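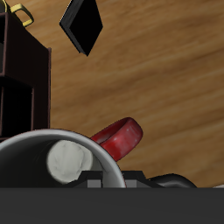 The sim, wrist view: mug, shelf, and the black book that caused all the bother.

Mar 6, 2020

So I promised I'd write up the Hatmont mess once I'd stopped being cross about it, and I've mostly stopped being cross, so here we go.

If you've missed the last few posts, Hatmont is my name for the pick and place thing I've been building in the evenings. It all runs in simulation first, on the old desktop under the stairs, and when I'm happy with it I take it over to Skallside and try it on the real arm. The idea is very dull. Go to the table, get the thing out of the mug, put it on the shelf, go home. I'd had that working since the middle of February and was getting a bit smug.

Then I did a long overnight run, 1,975 attempts, and came down in the morning to a success rate that had dropped off a cliff. Not at the start either! The early attempts were lovely. Somewhere in the small hours the gripper had started closing on nothing, over and over, and then lifting its nothing very carefully on to the shelf. I watched a few replays with my toast and it was like watching someone mime.

My first guess was the contact settings on the finger pads, because it's always the contact settings. I spent two evenings making the pads grippier. It made no difference at all, except that once it did grab the mug it wouldn't let go, and the mug went through the shelf.

Asuka Sugiyama was the one who told me to stop fiddling and look at the logs properly (thank you Asuka, sorry for the length of that phone call). What she spotted was that the wrist pose and the joint angles didn't agree. Only by a hair at first, but it grew with every reset. I was resetting the objects between attempts and not clearing the arm's offset, so each attempt started from wherever the last one thought it had finished. Over 60 attempts you'd never see it. By the time the book got knocked about on one of the later ones, the arm was so far out that it swept straight across the table at full speed to "correct" itself.

And that's the bit that bothered me, once I'd got over the wasted electricity. In the sim a fast sweep costs you nothing. At Skallside there's a person standing next to it, and that person is usually Renji Shibata with a cup of tea. I'd been planning to copy the same reset code over that weekend. I felt a bit sick, to be fair.

What I've changed, for anyone who wants it:

The reset now clears everything, arm included, and checks the wrist pose against the joints before it moves. If they disagree it stops and sulks until I come and look.

There's a speed cap on any correction move. It's slow. I don't care.

After 5 missed grasps in a row the run ends. I can't believe I didn't have this already - it would have saved me most of a night.

Renji has also asked for the stop button to be moved to his side of the bench, and he's getting it. He was very nice about the whole thing, nicer than I'd have been.

I've done 4 overnight runs with the new code and the wrist and the joints have agreed all the way through each one. The grasping still isn't brilliant with the lumpy thing in the mug, which it likes to pinch by one edge and drop, but that's an ordinary problem and I'm quite pleased to have one of those again. I'll have another go at the finger spacing next week, and then we'll see about Skallside.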